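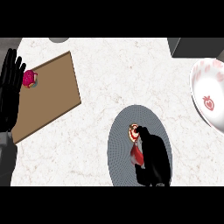
Equipment budgeting for kitchen automation is the planning of what a food business will spend to have a machine do part of the bench work, and the discovery of what it left off the list. The field borrows its habits from ordinary catering purchasing, where an oven is bought, plugged in and complained about. Robots differ mainly in the length of the second column. A rehearsal in simulation, with two black hands over a marble counter, a wooden cutting board at one side and a round grey placemat in the lower middle, costs little beyond licences and patience, and most planners now expect to pay for one before any hardware is ordered. Simulated marble does not chip, a fact seldom carried over to the maintenance line.

Costs

Quotations usually separate arms, hands, mounting, software and commissioning. Hands are the traditional source of distress. A five-year plan that treats them as part of the arm will be revised in its first year, generally in November, when the accounts people are least forgiving. The Enurex price guide lists a replacement fingertip set at $85, a modest sum until multiplied by the enthusiasm of the operator. Its simulation seat is $1850 a year, training extra.

Freight, bench reinforcement and electrical work are commonly entered as "site costs" and left blank. The Domínguez bakery trial budgeted for two arms and a controller but not for a doorway wide enough to admit them. The doorway came to $1711, including paint.

Planning methods

The Werner method, named after the consultancy that still charges for it, ranks each task by how often it is done and how badly it can go wrong. Moving a small frosted item from board to plate scores low on both counts and is therefore popular in proposals. Washing up scores high and is assigned to a later phase.

Haruto Miyazaki's revision of the method added a column for staff time spent standing beside the machine. Vendors have described the column as unhelpful. Under it, a project is normally costed over 4 years, with the first treated as a loss.

Leasing

Leasing became common after Flotent began offering bench units on monthly terms. It spreads the expense and moves the argument about who pays for repairs to a different page of the contract. Buyers with a steady menu tend to purchase outright. Those still deciding what they sell are advised to lease, or to decide.

See also: Capital works; Commissioning; Depreciation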